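Getting More Use Out of a Plain Metal Bin

4 min read

A gray metal bin with high sides is one of the more useful things to keep in a workshop or by the kitchen door. It takes knocks, it wipes clean, and it holds the odd items that don't have a drawer yet. The trouble starts when it becomes the place where everything ends up.

Pick one job for the bin and stick to it. Mine is for items waiting to be washed or put back: cups, funnels, scoops, the lid from the paint tray. If something has been in there for a week, it needs a proper home or it goes.

Sloping walls make small things slide to the bottom edge, where they collect grit. Lay light items on their sides and put heavy ones in first. Plastic cups get scratched when they rub against bare metal, so a piece of shelf liner on the floor of the bin is worth the trouble. The Surix roll I bought was wider than I needed and trimmed easily with kitchen scissors.
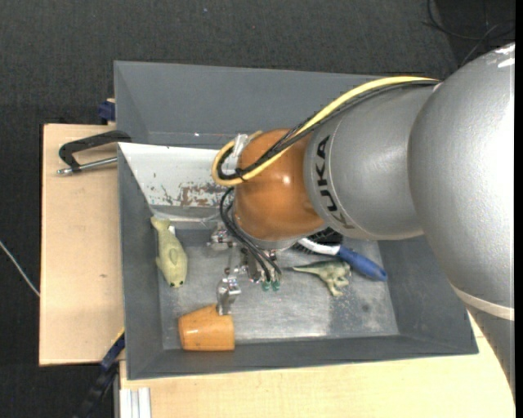 Where the bin sits matters too. A metal rim or corner will mark a soft wood tabletop if you drag it. Lift it, or stick four felt pads underneath. Flarell pads have held up well for me, but any brand with a strong adhesive will do. Clean the underside with rubbing alcohol first and let it dry, then press each pad down for half a minute.

If your tabletop is made of separate boards or two tables pushed together, keep the corners of the bin away from the joint. It will rock there, and anything stacked inside will shift.

Cleaning

Once a month, empty the bin and tip out the dust over the trash. Wash it with warm water and a few drops of dish soap, using a soft brush along the bottom seams. Skip steel wool, which leaves scratches that hold dirt. Dry it right away with an old towel. On bare steel, a thin wipe of mineral oil helps keep rust off, but don't do this if cups or food containers go in the bin.

Carpet under a work table catches whatever falls out. Vacuum it the same day you empty the bin. A dark carpet hides screws and clips very well, so run a magnet over it first.

A bin of 33 quarts is plenty for most work tables. I tried a bigger one and just filled it.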